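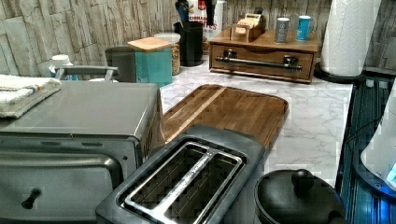

Food & Home > Kitchens > The Worktop

Reading time: 5 minutes

I have wiped the same strip of worktop every morning for nine years, and it took a broken kettle to make me look at it properly. The kettle went in December, on a Sunday, with a pop and a smell like hot pennies, and when I'd carried it out to the bin there was a space. A real one! You could have put a dinner plate down in it. I stood there in my slippers admiring it like somebody who's just come into land.

By the Wednesday it had filled up. Two jars of chutney, a bike light, the post, half a lemon on a saucer. I hadn't decided to put any of it there, and when I asked round the house no one else had either.

So I started asking friends what lives on their worktops, and why, and whether they'd mind if I came round and looked. It's a surprisingly personal question. People who'll happily show you a scar will stand in front of the bread bin.

The thing everyone wanted to talk about was toast. I'd assumed that a toaster oven did away with the need for a toaster, and I've now met a fair few households that keep both and will defend the arrangement until you've finished your tea and theirs. The little oven is for cheese on toast, leftover pizza, a baked potato when you can't face heating the big one. The toaster is for toast. Two slots, push it down, go and find your shoes. My neighbour in Bredham tried to live without the toaster for a month and said the oven made perfectly nice toast on one side and then she'd forget it. (She's got a new toaster now. It's red, and I'm a bit jealous.)

What the double arrangement costs you is depth. A toaster oven is a boxy old thing, and once it's in place everything else has to queue up along the wall behind or squeeze in at the front. I did try mine end-on for a week, with the door facing the fridge. Don't. I caught my hip on the handle so often that I had a bruise shaped like a broad bean.

Then there's the top of it. A flat top in a kitchen is an invitation, and the usual guest is a tea towel, folded up as though it's about to be taken somewhere nicer. I love a folded tea towel, especially a white one with a thin stripe or two, but I move it before I switch anything on. My mother scorched one in exactly that way and used it for another twelve years, brown patch and all, and it dried glasses better than anything I've bought since.

I'd been putting off ringing Joni Suominen, who plans small kitchens and has views. I asked how much clear worktop a person needs to cook a proper supper, expecting something vast.

"A chopping board and your two elbows," Joni said. "If you can't put the board down flat, you haven't got a worktop, you've got a shelf."

I went straight home and tried it. My board went down flat if I shoved the toaster back, and my left elbow was in the butter.

Joni's other rule is that the board should be left out and lying down. Mine used to stand on its edge behind the taps, where it slid over every time anyone ran a bath upstairs. Lying down, it holds its own bit of ground, and people are oddly polite about it. They'll dump keys on bare stone without a thought, but a nice brown striped board with rounded corners seems to put them off. I've had mine flat since January and I've found only one parking ticket on it.

A pale worktop helps too, I think, though it's a mixed blessing. The white marble-patterned sort with the faint grey veins makes a dark corner feel twice as big, and the veins are very forgiving of crumbs. They're less forgiving of turmeric. I spent a whole evening scrubbing at a vein once. It was part of the pattern.

Now, canisters. I've been through a canister phase, and it cost me £260 in the end, if you count the labels and the little scoop. They were from Plerkard, all matching, and they looked marvellous for a fortnight, until I realised I couldn't tell the rice from the icing sugar without opening the lot. What I've ended up liking is a row where no two are the same. A dark round one, a square one in teal with a wooden lid, a plain glass jar with something grainy in it so you can see when you're running low. You reach for the colour before you've read anything. My youngest calls the tea "the green", as in "we're out of green", and I've stopped correcting him.

The clear jar has earned its spot more than any of them. Cereal, oats, whatever it is you get through quickly. In an opaque tin I let things go down to dust and then find out at seven in the morning.

Utensils I'd happily argue about all day. I had mine in a drawer, sorted, until Mrs Mahmoudi over the road came to help me with a big batch of rice and asked, quite kindly, where I kept the spoons "while I was cooking". Hers stand in a heavy black pot by the wall with their handles in the air, and she pulls out the right one without looking. I bought a similar pot from Skarau that weekend. It holds four spatulas, which is two more than I use, and I can't bring myself to part with the spares.

And lids! Where does a pan lid go when you've taken it off? I've seen them in the sink, on the windowsill, balanced on the bread. My own answer is that the lid stays on its pan and the pan stays out if it's going to be used again by supper. It looks a bit unfinished, I know, but I've given up washing, drying and putting away something I'll want back in three hours.

The new kettle came in the end, and it's smaller than the old one. I put it by the hob, next to the chutney, and moved the post to the stairs. The bike light is still there. If anyone recognises it, it's the rear one, and it needs a battery.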